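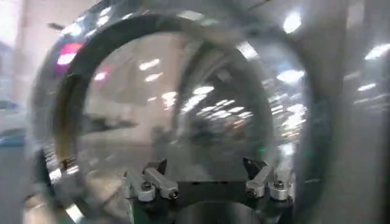 Grillex two-finger gripper: gallery

Grillex is the smaller of the two grippers sold by Grillico, and this page goes with our review of it. We had one on loan from February and used it mainly for handling clear plastic parts, as that is what most readers asked about. The full review covers setup and software. The gallery is kept to the work at the gripper itself.

Wrist camera view, clear curved part
Both fingers stand open below the dark rim, with their pointed tips up. The ceiling lights show as white streaks across the clear surface, and there is a pinkish-red glow in the upper left.

Notes on the view
Clear parts are hard on any camera mounted this close. Glare moves across the surface as the arm moves, and a setting that works at one angle can fail at the next. We had better results finding the part by its rim than by its outer surface. Turning off the lights directly over the cell also helped, though not every workshop can do that.

Notes on the fingers
The finger assemblies are metal and the tips are dark, so they are easy to pick out against a pale background. Tips can be changed with a hex key. Ours took a little play after a few weeks – tightening the bolts cured it. Grillico suggests checking them every 60 hours of running, and we would do it more often on a busy line.

What is in the box
Gripper, wrist camera bracket, 2 sets of tips, cable and a printed guide. The camera is sold separately. The mounting plate fits the Moretti arm we use, and an adapter for the older Conneely flange costs extra.

Price and ordering
The kit is £849 before VAT. Spare tips are £20 a set. Orders go through Grillico or through Conneely, who also handle repairs. Delivery was quoted to us as three weeks.

Text and testing by Conall Carroll. Page last updated Wednesday, July 3, 2019. Questions about the loan unit can be sent through the contact form, and please say which arm you are using.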